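Wednesday, bench 2

Started at half past nine with the small shelf unit, the black-framed one. Jamshid had tightened the frame yesterday evening and left a note saying the right-hand leg was fine now. Put it on the table and pushed on the board from the side. It still moves a little when pushed along its length, much less across it. I can live with that for soft goods. Would not put glass on it.

Wiped the tabletop first with a damp cloth and then a dry one. The Sillanier oil we used in May has held up well in the middle and badly along the front edge, where everybody leans. Needs another coat there before the winter. Jamshid thinks two. There is half a tin left on the paint shelf, lid not properly down, so I hammered it down.

## Loading the shelf

The question for today is how many of the rounds the board will take in a single row before it gets awkward to lift one out without shifting the next. Malinowski want the shelf to sit on a shop counter at Tevthorpe, with customers picking pieces up and putting them back, so it has to survive people being careless.

Tried the pink ones alone first, spaced out. Looked thin. Then all the pink and black mixed, alternating, which looked like a board game. Settled on pink to the left and black to the right, with the biggest pink at the front left. The second pink tucks in slightly behind it. I tried to pull them into a straight line and they kept looking stiff, so I left it.

Moved the planter with the grey triangles to the right-hand end. It stops the row looking as if it is about to go over the side, and the green helps next to the black. Krešimir said the plant was cheating. Malinowski can decide whether they want one on the counter.

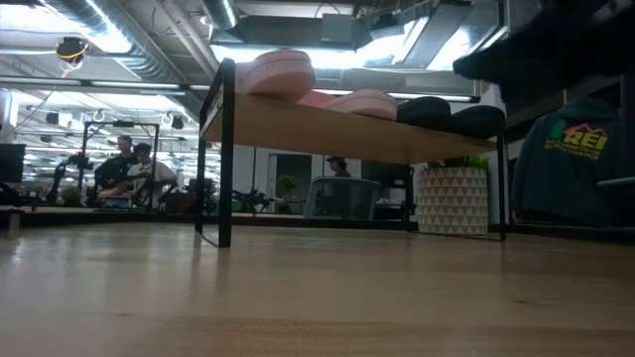 ## Notes on the arrangement

- Three pink, two black is the most I would put up there. A sixth goes on if you squash the others together, and then you need two hands to get any of them back.
- The underside of the board shows more than I expected when you sit down at the table. It is pale and bare. If the counter at Tevthorpe is a high one, people will be looking straight at it, so it wants sanding and finishing the same as the top. At present it has only had the first sanding.
- The tall post at the near left corner gets in the way of a right-handed person reaching across. Turned the whole unit round and tried it from the other side - better for reaching, worse to look at. Turned it back.
- Black pieces pick up dust straight away. Brush, not cloth.

## Lift and replace test

Krešimir and I took turns, 40 goes in all, taking a piece off and putting it back without looking too hard. Four knocked their neighbour, none of them onto the table. Three of the four were the flatter pink one, which slides more than the rest. Its base is smoother under the hand. I have asked Osent whether the cover came from a different roll.

Left the row loaded over lunch, about 71 minutes by the wall clock. No sag in the board that I could find with the steel rule. I did not expect any, but it was on the list.

## Still to do

1. Finish the underside of the board. Same oil as the top, thin.
2. Felt pads for the feet. We have a sheet of 18 in the second drawer, under the sandpaper.
3. Ring Malinowski for the counter height. Jamshid has the number.
4. Ask Osent for the price on a run of 1,000 covers, pink and black split evenly, and whether they would do a third colour. Krešimir wants a mustard. I have no view.
5. Water the plant.

Krešimir has the table from two o'clock for cutting, so the shelf goes on top of the plan chest until tomorrow, rounds in the clean box with the lid on.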